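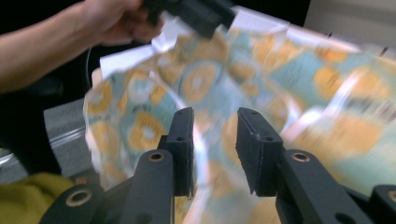 Fladton software update lets folding robots admit they are lost

Saturday, 12 February 2022

Londeck has released a new version of Fladton, its control software for two-armed robots that handle cloth, and the headline feature is that the robot now knows when to give up.

The company would prefer the word "replan." In earlier versions, a robot that lost track of a corner carried on with whatever it had decided to do at the start, folding thin air with great confidence and then reporting a finished job. The logs were spotless. The laundry was in a heap.

Fladton 5 checks its own work as it goes. The planner compares what the wrist cameras see with what it expected to see, and if the two have drifted too far apart it stops, lets go and looks for a fresh place to grab. After 2 failed attempts it puts the cloth down and asks for help, a skill some of us have yet to pick up at home.

Cloth remains one of the more humbling things you can hand to a robot. A box has the same corners from one moment to the next. A piece of printed fabric with a few folds in it can hide most of its edges, and when one arm pulls it up in a hurry the camera on the other gets a blur of color. Older perception code tended to treat a bold print as a collection of small objects. One early tester, a textile rental firm, spent an afternoon watching its robot try to pick the dots off a tablecloth.

The new perception module was trained on recordings made with hand-held grippers, with people doing the grabbing, lifting and shaking out themselves. Londeck says it kept the messy recordings this time. Previous training sets had been cleaned up until every sheet behaved itself, so the software had hardly ever met a motion blur or a crease with light bouncing off it. It met plenty of both once it left the building.

Motion blur now counts as information. If the fabric smears across the view, the software takes a guess at which way it is moving and how fast, and holds the second arm back until the edge is somewhere it can be caught. Users of the old version will remember the second arm lunging in early and closing on nothing, over and over, like someone trying to shake hands with a passing bus.

Gunnlaugsson, which makes the simulation package many of these teams use for planning, has put out a matching plug-in. It lets developers replay a failed grasp and step through the planner's choices one by one. The release notes warn that this can be "discouraging for large files."

The update has its rough spots. Replanning takes time, and on the small computer Londeck ships with its starter kit the arms can hang in the air for 30 seconds while the planner thinks things over. Testers at Grirnis, a workshop that builds sewing and folding cells for small factories, first took the pause for a crash and kept restarting the machine, which of course made it think things over again from the beginning. A status message has been added. It reads "Thinking," and it does not say about what.

Thin, see-through fabrics are still listed as unsupported. So is anything with a fringe. Fitted sheets do not appear in the documentation at all, and a question about them on the support forum was closed with a link to the page on fringes.

Existing users can install the update from the package manager, though calibration files from the previous version will not carry over and both grippers need to be set up again. Londeck suggests setting aside a morning. Forum regulars suggest setting aside a morning and then also the afternoon.

A patch planned for May is meant to shorten the pause and bring back the manual override key, which was moved in this release to a menu two levels down. It is currently filed under "Appearance."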